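Jan 3, 2023
Notebook, spill bench, Skinholm shop

Back in after the break. Heat had been off in the bay, so I let everything sit until late morning before touching the rollover work. Logging it all in one go.

Where we stand: the Landeg yard sent over the second manhole cover assembly from their tank trailer, the one that went on its side on the off-ramp in October. Fire crew had the ramp closed most of the day and the road people scraped up sand until dark. Yard's own sheet puts the loss at 565 gallons out of 2659 on board. All of it left through the top, none through the belly valves, which fits what the driver told them. The shell was dented along the right side but did not open.

Question for us is still the same one. Did the cover leak at the main gasket, or at the small pressure vent set into it? Landeg wants to know before they order parts for the other trailers.

Vent first. Mounted it on the tilt stand, water behind it, air on top of the water. Upright it holds. At 90 degrees it should close by itself as the ball drops to its seat. First try it wept. Second try it wept the same. Took it off, found grit on the seat, photographed it before cleaning and put the grit in a jar (label: LV-2, vent seat). Cleaned with a rag only, no solvent. Back on the stand it held at 3 psi for 31 minutes, then I shut it down to go eat.

So the grit matters, but I can't say when it got there. It could have been in the vent before the truck went over, or it could be road sand from the recovery. The cover rode back to the yard in an open pickup bed, which doesn't help.

Main gasket next. It came in a bag, already pulled off the cover. I would have liked to see it in place. There is a flat spot next to the hinge, about as wide as my thumb, and the rubber there is harder than the rest when I press it with a nail. Opposite side looks normal. No cuts. I put it back in the groove the only way it seems to want to go, closed the cam latches and tipped it. Slow drip at the hinge side, starting before full tilt. Tightened the latches one more step and the drip got slower but did not stop.

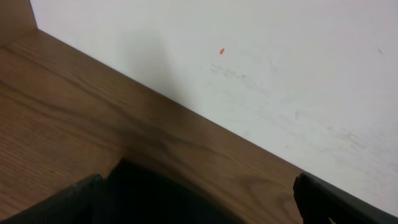 Čestmír Říha read the numbers over the phone and does not think the drip is enough. He says a slow drip at the hinge would have given them a wet shoulder and a few buckets of sand, and that to lose that much in the time before the transfer pumps arrived you need the vent stuck well open or a latch off altogether. He wants the latches checked for bend before anyone talks about rubber.

Fair point. I had been treating the latches as good since they close by hand. Laid a straightedge on all of them. The one farthest from the hinge has a slight bow in the arm and closes with less effort than its neighbors. Whether it popped and was pushed back down by someone at the scene, I don't know. Rasa Ots has the recovery contractor's photos from Somutach and will look for one that shows the top of the trailer before they righted it.

Repeated the tilt with that latch left open on purpose. Water came out in a sheet and I had to drop the stand quickly. Floor got it, mopped. I did not get a proper flow reading, only enough to say it is a different class of leak from the drip. Need the bigger catch pan for this and a second pair of hands on the crank.

Stosomance gauge on the air side reads a little high against the old dial one. Not much, but all of today's pressures come from it, so mark them as uncorrected until I check it against the shop standard.

To do:
Catch pan from the back store.
Redo open-latch tilt with a timer, water only, half fill.
Hardness reading on the gasket, flat spot and opposite side.
Ask Landeg who handled the cover between the ramp and the yard, and if the gasket was loose when it was pulled.
Ask them too for one untouched cover from a sister trailer — same age if they have it.
Grit jar: compare with the sand they used on the ramp, if anyone kept any.

Left the vent on the stand, air bled off, valve tagged. Cover is on the lower shelf with the gasket bag taped to it. Please don't close the latches, I want to measure the bowed one as it is.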